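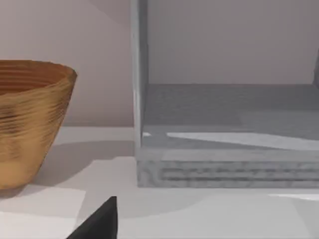
Simulated counter: the basket, the grey unit, one gripper fingertip.

Everyone wants more demos. More, more, more. I think we're collecting the wrong ones.

Our last batch on Hollis was 672 episodes, all in sim, and I watched 30 of them back to back on a Saturday. Same smooth reach every time. Same calm operator. Nice to look at, and the policy learns one way of doing a job and falls over the moment a kettle sits where it didnt before.

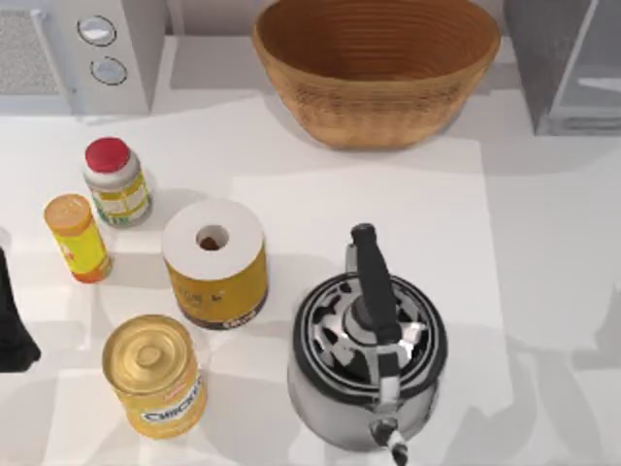 Clutter is cheap in a simulator. Cans, jars, a shaker, move them all, costs you nothing. So why do we reset to the same tidy layout? Habit. Gizella Fodor argued for keeping the fumbles too, the late grabs and second tries, and she got voted down because they spoil the success rate. Whose success rate? The operator's. Wrong number to favour.

Give me 600 messy ones over 800 clean ones. Label the bad grabs, keep teh recoveries, change the counter every single run. Slower, yes. Do it anyway.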